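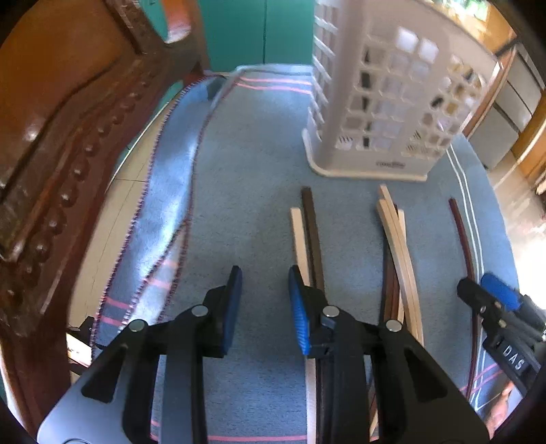
Sticks laid out on the cloth, with the basket at the back of the table.

Recording a stick-and-basket set with two hand-held grippers
By Ekaette Idahosa. Last revised April 2022.

These are the steps we use at Fesham to record examples for the sorting model. Read the whole page before your first session. It covers one task only: moving thin sticks between a tabletop and an upright basket.

What you need
Two hand-held grippers, charged or on cable
A table you can reach across while standing
A plain or lightly striped cloth
A tall basket with open sides
Sticks in at least three colors

1. Lay the cloth
Pull it flat where the sticks will go. Folds at the side of the table are fine. Folds under the sticks change how the tips sit, and the jaws tend to catch on them.

2. Place the sticks
Mix the layouts. Put a few sticks alone, a few in close pairs, and a few crossed on top of each other. A model trained only on single sticks does badly with a pile. Our first Garg set had 809 recordings and nearly all of them were single sticks, so we had to go back in November and add crossed ones.

3. Check the view
Hold both grippers over the table and look at the preview. Both pads of the gripper you are checking should be visible, with cloth showing between them when the jaws are open. Wipe the lens if the preview looks hazy.

4. Record the pick
Start with the jaws open. Come down slowly, close on the stick, and hold still for a moment before you lift. Say nothing about speed to new operators until they have done 70 clean picks.

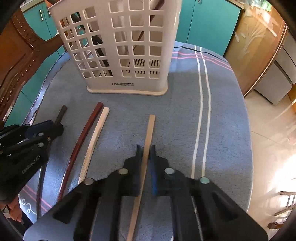
Grip angle matters more than grip position. Line the jaws up so the pads close on the two long sides of the stick, then leave enough of it in front to guide it. The light tan stick here runs well past the blue pads, and its far tip is on the cloth a short distance in front of the basket. If the stick turns in the pads, open, back off and take it again in the same recording. Keep those corrections. They are useful to the model.

5. Use both hands
Let one gripper hold its stick while the other works, then swap. Zainab Obi checks the left and right totals at the end of each batch.

6. Label and save
Enter the table number, the operator and the layout type. Delete a recording only if the preview froze or a gripper lost tracking. The Ritirside batch came to 786 after deletions.

For cable or pairing faults, write to Tamunoemi Shehu.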